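The Little Lamp That Learned When I Go to Bed

I have a drawer in my kitchen, and I suspect you have one too, where gadgets go when I've stopped believing in them. Mine holds a jar opener that runs on batteries, a pen that was supposed to translate menus, and three chargers for things I no longer own. So when a friend told me I simply had to try the Ellik, a bedside lamp that works out your evening habits and dims itself to match, I thought of that drawer and smiled politely.

Well, I've had it for 48 nights now, and it is still on my nightstand!

The Ellik comes from a small company called Sirnley, started by Gorazd Petkov and Mélanie Boychuk in the back of a bicycle shop. Petkov had been building radios since he was a boy, and Boychuk had spent years designing hearing aids, so between them they knew a good deal about fitting clever parts into small spaces. What they wanted was a lamp you would never have to talk to, tap twice, or connect to anything.

"My mother is 70 and she has no patience for an app," Boychuk told me over a very long lunch (the soup was excellent, and I had two bowls). "She wants to sit up in bed with her book, and she wants the light to be nice. We started there and we kept coming back to her."

The first week is a bit dull, I'll admit. The lamp just behaves like a lamp while it takes note of when you turn it on, how bright you like it, and when you finally give up on your chapter. Somewhere in the second week I noticed the light had gone a shade warmer while I was reading, and I hadn't touched a thing. It was a lovely feeling – a bit like having a waiter quietly fill your glass.

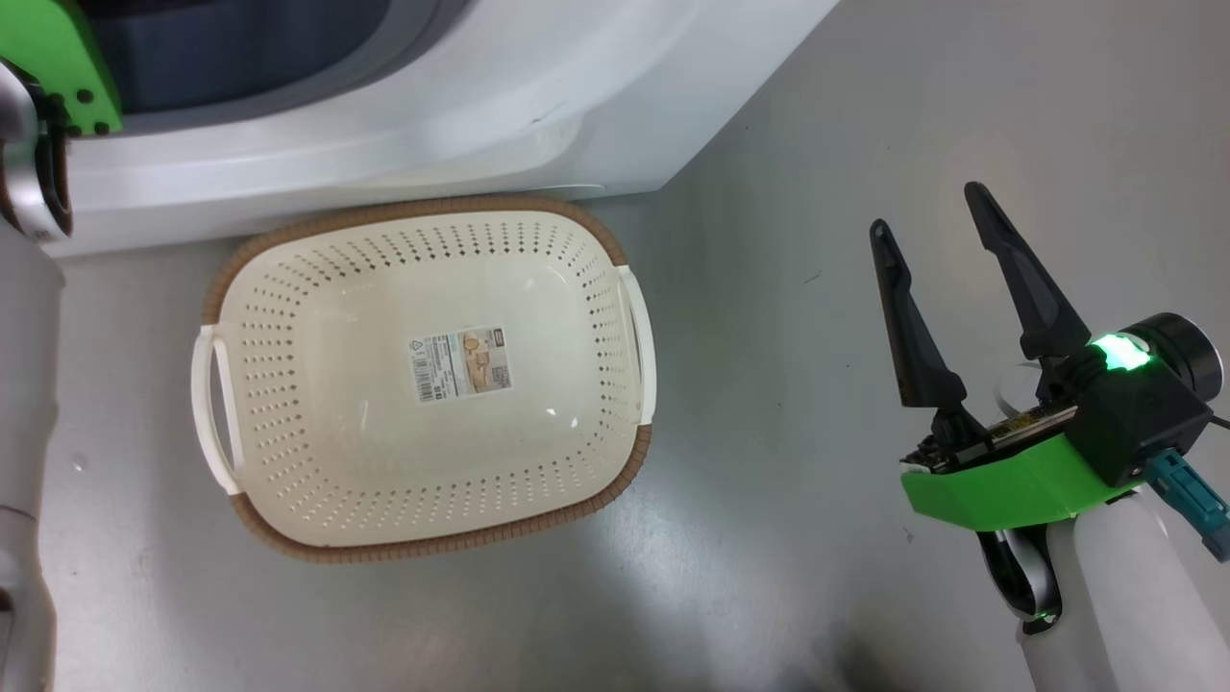

Of course, a lamp that learns your habits also learns your bad ones. I stayed up far too late with a detective novel four nights running, and by the fifth the Ellik was cheerfully keeping the light bright until well past midnight. Petkov laughed when I told him. There is a small wheel on the base that makes it forget the past few days, and he says most owners find it sooner or later.

I also lent it to my neighbor Trilok Kaushik, who drives a delivery van and sleeps at a different hour every week. For him it was hopeless. The poor thing never found a pattern, and he gave it back with a kind note and a bag of plums. Sirnley is working on a second model for people on shifts, to be called the Timis, and they hope to have it out in October. Trilok has already asked to borrow that one as well.

My own complaints are small. The cord is too short, the plug is enormous, and the gray version looks rather gloomy next to the cream. Still, I've reached the point where I miss it when I travel, and I can't say that about the jar opener.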